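Usterness Manipulation Cell: Operating Rules FAQ
Last revised Oct 15, 2023

These answers cover the rules that generate the most questions from operators and reviewers. Where an answer conflicts with the written procedure, the procedure applies. Rule numbers refer to the current issue.

Who may start a recording session?
Any operator with a current sign-off from Soledad Montes or Hamidreza Kazemi. Sign-off lapses after 70 days without a logged session. Observers may be in the room but may not clear faults or restart the controller.

What counts as an approved textile?
Garments, towels and flat cloths listed in the Drunport inventory. The inventory holds 184 items. Anything with loose metal parts, open pins or a drawstring longer than the forearm link is excluded. An item brought in from outside must be entered in the inventory before it is handled.

Are dark fabrics permitted on the white work surface?
Yes. Rule 12 sets no limit on color. It requires that exposure be fixed before the first grasp and left alone until the episode is closed. Automatic exposure tends to hunt when black cloth fills most of the wrist view, and the resulting brightness steps cannot be removed later without altering the data. Exposure is set with the cloth at working distance.
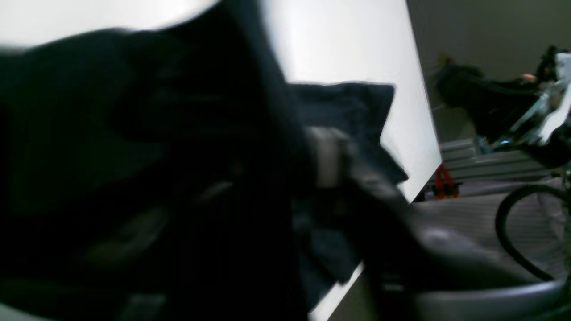
Loss of fold detail in very dark cloth is accepted and is not grounds for rejecting an episode. Reviewers should mark it with the code LD and continue. An episode is rejected for image quality only if the wrist stream drops frames or if the lens is visibly smeared for the whole recording.

May people be in the background?
Yes, if they have signed the Etonano site consent form and remain outside the marked reach of the arm. They may sit, work at other equipment and talk. Faces that are recognizable in the wrist stream are masked before release. Blurred or partial figures are left as recorded.

Does the background have to be cleared?
No. Rule 15 covers the work surface and the reach envelope only. Furniture and stored items beyond the envelope may stay where they are. They should not be moved during an episode.

How close may the gripper come to piled cloth before closing?
There is no minimum distance. Approach speed is limited to the value in the cell configuration file. If cloth catches on the wrist housing, stop the arm, release the gripper and free the cloth by hand with the drives disabled. Do not back the arm out under power.

When is an episode marked as failed?
When the item leaves the work surface unintentionally, when the operator intervenes by hand, or when 3 grasp attempts in a row close on nothing. Failed episodes are kept. Deleting them is a breach of Rule 4.

How often is the wrist camera calibrated?
Every 1000 episodes, after any collision stop, and after the camera bracket has been removed for any purpose. Calibration files are stored with the session and are never overwritten.

Who checks compliance?
Ayten Gökçe reviews session logs each March. Outside review is done by Opoku under a separate agreement. Findings go to Akosua Boateng, who decides whether a rule needs to be rewritten.

How do I request an exception?
Send the rule number, the reason and the planned episodes to Esperanza Esposito before the session begins. Exceptions are not granted retroactively.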